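The Second Arm

The budget meeting was at nine, and I had been awake since five moving furniture around a room that did not exist.

Our shop at Stedstead makes wooden toys, and I wanted a robot arm the way I once wanted a bicycle. Two arms, if I could get them! Sondar had quoted one price for a single arm and a much kinder one for a pair, and the kinder price ran out in January. So I built the whole thing on my laptop first - table, floor, a yellow chair, even pictures on the wall, which my boss would certainly ask about.

Then I scattered the offcuts, opened the gripper over them and dropped in one red cube as the thing to find.
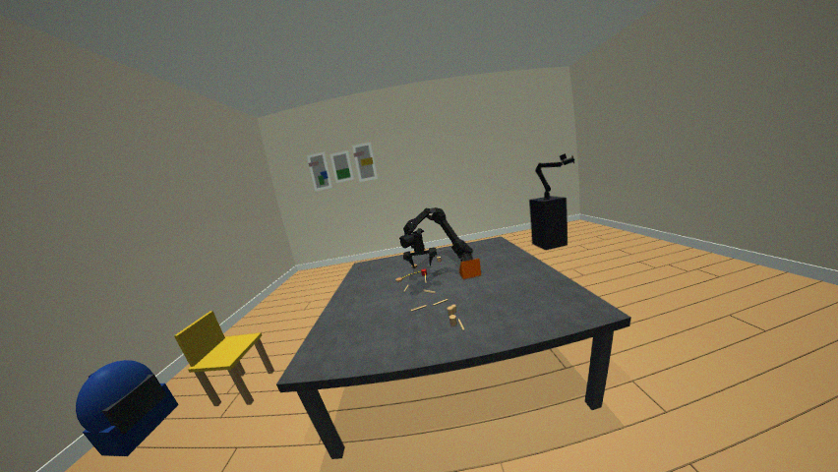

Sorting table, layout 3, with the second arm on its pedestal at the back.

I loved it. I ran it 20 times before breakfast, changing the reach, nudging the base, spilling the dowels in new and nastier ways. Each run cost me nothing but coffee, and each one told me something to put in the plan. The mount would have to be stiffer. The gripper fingers would have to be the narrow ones from Vandska, at 2,000 for the set, and I typed that line in with real joy.

At nine I put the picture up on the big screen and talked for far too long. Cycle times, spare cables, training days, the 48 months over which we could spread the payments (I had a chart for that, and a backup chart).

My boss listened with her chin on her fist. She had bought our first lathe from old Şimşekoğlu with money she did not have, and she knew the look on my face.

"What does the one at the back do?" she asked.

"Packing," I said. "Next year. Or this year, if we sign before the price goes up."

She pulled the quote across the table, turned to the page for the pair and asked me for a pen.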